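第六讲 家庭食品贮藏:密封、水分与温度
课程讲义(修订稿,2018年8月)

本讲接第五讲“微生物的生长条件”。上次讲了温度、水分、酸度和氧气,这次讲这几项在家里的厨房怎么控制。课前请先读教材第四章前两节,干货部分课上讲得较快。

一、本讲涉及的容器

家用容器按封口方式分为三类:带胶圈的扣盖盒、螺口玻璃罐、自封袋。扣盖盒最常见,胶圈的状况决定密封的好坏。

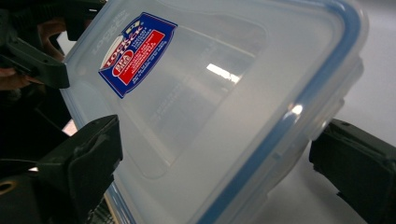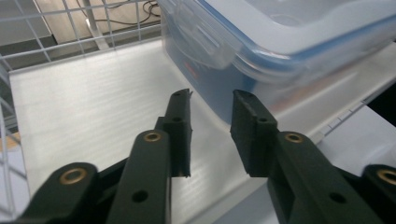 二、基本概念

1. 水分活度
食品中的水并非都能被微生物利用。与糖、盐、蛋白质结合较紧的水,微生物用不上。水分活度表示可利用水的多少,数值在0到1之间,纯水为1。
多数细菌在水分活度低于0.91时难以生长,多数酵母的下限在0.88上下,多数霉菌可以低到0.80。耐干的霉菌还能更低,到0.61才基本停止。金黄色葡萄球菌是细菌里的例外,有氧时在0.86仍能生长,腌肉类要注意这一点。
水分含量和水分活度是两个概念。蜂蜜含水不到两成,水分活度约0.6;同样含水量的面粉,水分活度要高得多。考试时常有人把两者混用,请分清。

2. 平衡
干燥的食品放在潮湿空气里会吸水,潮湿的食品放在干燥空气里会失水,直到食品与周围空气平衡。密封的作用是把“周围空气”缩小到盒内那一点。盒内空气少,能交换的水就少,食品的状态就稳定。
由此可以推出:盒子应当尽量装满。大盒装一小把饼干,盒内空气多,每次开盖都换进一批潮气。

3. 呼吸
新鲜蔬果采下后仍在呼吸,消耗氧气,放出二氧化碳、水和热。叶菜呼吸快,根茎类慢。完全密封的叶菜会因缺氧而产生异味,表面凝水的地方先烂。叶菜适合用带小孔的袋子,或在盒底垫一张厨房纸、盖子留一道缝。

4. 乙烯
苹果、香蕉、番茄、牛油果成熟时放出较多乙烯。黄瓜、西兰花和叶菜对乙烯敏感,放在一起会提前变黄。两类分开存放。

三、温度

冷藏室应保持在4℃或以下,冷冻室为零下18℃。冰箱面板显示的数字只供参考,最好在中层放一支温度计,过夜后读数。
冷藏室各处温度不同。门架温度最高,波动也大,适合放酱料和饮料,不适合放牛奶。下层靠后壁最冷,放生肉生鱼,下面垫托盘,防止汁水滴到别的食物上。熟食放在生食上方。
煮好的饭菜在室温下不要超过两小时,气温高于32℃时不超过一小时。大锅的汤应分装到浅盒里再冷却,汤的深度以五厘米以内为宜。整锅放进冰箱,中心降温很慢,长时间停留在细菌生长最快的温度段。
冷冻不能杀死大多数细菌,只是使其停止生长。解冻后细菌恢复活动,所以解冻应在冷藏室进行。赶时间可以用冷水,食品装在不漏水的袋里,每半小时换一次水。

四、各类食品的存放

1. 米
大米应放在阴凉干燥处,密封。夏季容易生虫,虫卵多半在加工或运输时已经带入。新买的米分成小份,冷冻三至四天,取出后不要马上打开,等回到室温再开封,否则米粒表面会结水。糙米含油,比白米容易产生哈喇味,买小包装,开封后冷藏。

2. 面粉
面粉吸味,不要和洗涤剂、香料放在同一格。全麦粉与糙米相同,宜冷藏。旧粉用完、容器洗净晾透后再装新粉,不要直接倒在旧粉上面。

3. 豆类
干豆耐存,但放久了的豆子不易煮软,原因是种皮和细胞壁发生变化。高温高湿下这个变化更快。陈豆泡的时间要长一些。

4. 干菌和干菜
香菇、木耳、笋干吸潮快,可放食品用干燥剂。木耳泡发应在冷藏室进行,当餐用完。长时间在室温下浸泡的木耳可能产生米酵菌酸,加热不能破坏,已有中毒致死的病例。这一条请记住。

5. 坚果
坚果的主要问题是油脂氧化,其次是霉变。光、热、氧气都会加快氧化。不透光的容器好于透明容器;用透明盒时放进柜子里。有苦味或霉味的坚果整份丢弃,黄曲霉毒素耐热,炒过也不安全。

6. 熟食剩菜
冷藏三至四天内吃完,吃前彻底加热,中心达到75℃。凉拌菜不隔夜。只加热要吃的一份,不要整盒反复加热。

五、胶圈的清洗与检查

1. 每次清洗时看一遍胶圈。能取下的每两周取下一次,用钝的工具挑起,不要用刀尖。
2. 凹槽用软毛刷清洗。油污用温水加中性洗涤剂。
3. 胶圈和盒盖分开晾干,干透后再装回。潮湿的凹槽是霉斑最常见的位置。
4. 装回时不要拉长胶圈。先按住一点,再沿边压一圈。
5. 检漏:盒里装三分之一的水,扣紧,倒置在干纸上十分钟。纸上有水印,说明胶圈变形或盖子翘曲。
6. 胶圈有裂口、发黏或洗不掉的霉斑时应更换。

六、课堂测量记录

下面是上一学年的数据。四份苏打饼干,每份400克,取自同一批次,在同一房间放置六周,用称重法测吸水量。房间未开除湿。甲份敞口,乙份用原包装加夹子,丙份用自封袋,丁份用扣盖盒。
甲份第二天已经变软,按规定在第一周末停止测量。乙份在第三周变软。丙份到结束时口感略差。丁份与开始时相比没有可察觉的差别。
另一组比较了开盖次数。两只同样的扣盖盒各装337克炒花生,一只每天开一次,一只不开。六周后每天开的一只有轻微哈喇味。样本太少,只能作为课堂演示,作业中不要引用为结论。
第三组做水温与木耳泡发时间的关系,因中途停电,数据作废,12月重做。

七、标签与轮换

每个容器写明内容和装入日期。生产日期在原包装上,分装后容易丢失,可把那一小块包装剪下放在盒外。
先进先出:新装的放后面,旧的放前面。柜子深的,用托盘整列拉出。
“保质期”指在规定条件下、未开封时的期限。开封以后不再适用,以包装上“开封后”一栏为准;没有这一栏的,按本讲第四节处理。

八、作业

1. 测量家中冷藏室上层、下层、门架三处的温度,各读三次,间隔不少于四小时,列表上交。
2. 选一种干货,写出它的主要变质途径,以及你家现在的存放方式有什么需要改的地方。300字以内。
3. 解释为什么冷冻过的米要回到室温再开封。用第二节的概念。

下一讲:腌渍与发酵。请带计算器,课上要算盐的百分比。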